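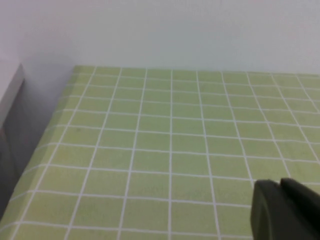
Wrist camera loses count of the grid squares on my home-built arm

Asked in Robots and Home Automation, 2025-12-23

bretside_bench

Hi all. I've been building an arm in our shared workshop at Bretside since October, using an Adari kit for the joints and a gripper I put together myself. It has a small camera at the wrist. My plan for calibrating it was cheap and cheerful: cover the table in a green cloth with a white grid, point the camera at it, find the lines in software, and work out where the wrist is from where they cross.

In the higher view at the top of the post it does pretty well in the near part of the cloth. Toward the wall the squares squash down to thin strips and the line finder starts making things up. Fine, I can crop that part off. What's driving me nuts is the steep view (second picture, further down). One set of lines is nice and sharp, the other set is wide and soft, and the code only picks up the sharp set. No crossings, no position.

I've turned the sharpening up and down, swapped the line finder for a different one, and moved the threshold until I hated it. My last run saved 3,934 images and 466 of them were thrown out for "not enough crossings". They seem to come in bunches, and I haven't worked out what the bunches have in common.

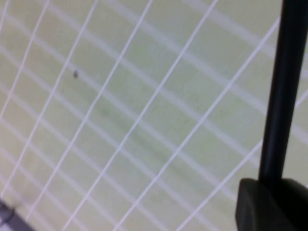
Steep view over the cloth, gripper finger on the right

Is it a focus problem? The lens is a fixed one and I'd rather not take the wrist apart again - it took me two evenings to get the cable back through. There's also a little dark speck on the green that I keep mistaking for a dead pixel, if that matters to anybody. Any ideas welcome, even "start over".

solderandtea

Before you touch the lens, check if the wrist was moving when those images got saved. If the camera slides along in the same direction as one set of lines, those lines can stay crisp, and the lines going across get smeared wide. Your picture looks a lot like that to me. I can't swear to it from one still, and a flat cloth seen at a steep angle will have some focus falloff too, but falloff usually gets worse across the picture and doesn't pick on one direction of line.

Easy test: drive the arm to that same pose, stop it, wait a second, then save an image. If both sets come out sharp, it's motion. I had this on a plotter I built and wasted a whole weekend cleaning a perfectly good lens (don't ask what I cleaned it with).

If it is motion, your choices are a shorter exposure with more light, or stopping at each pose. For calibration I'd stop every time. Nine poses with the arm parked will do more for you than hundreds grabbed on the fly. Tilt the wrist a different way for each one, and keep the far strip of the cloth out of it like you said.

Also, mask off the corner where the gripper shows. It's always in the same place relative to the camera if the fingers don't move, so you can paint it out once. The straight edge of a finger makes a very tempting "line" for that kind of code.

One more thing, about the cloth. Cloth stretches. Pull it tight and measure a few squares with a ruler in both directions before you trust the spacing.

wisham_mike4

just buy a printed checkerboard. Ó Riain do a stiff one, i've got it at home and never looked back. grids on cloth are a pain

bretside_bench

Update for anyone who lands on this page: I parked the arm in the same spot, counted to four and saved again, and both sets of lines are sharp. So it was motion, and my script was saving while the wrist was still swinging. Thank you solderandtea, my lens thanks you too!

Crossings are coming through now. The gripper mask is next, I've got a rough one in and it still catches the edge of the finger now and then. Checked the cloth with a ruler as well and the squares are a hair longer one way than the other, so I'm going to take it off, iron it and clamp it down properly. Might still get the stiff board if the ironing doesn't help.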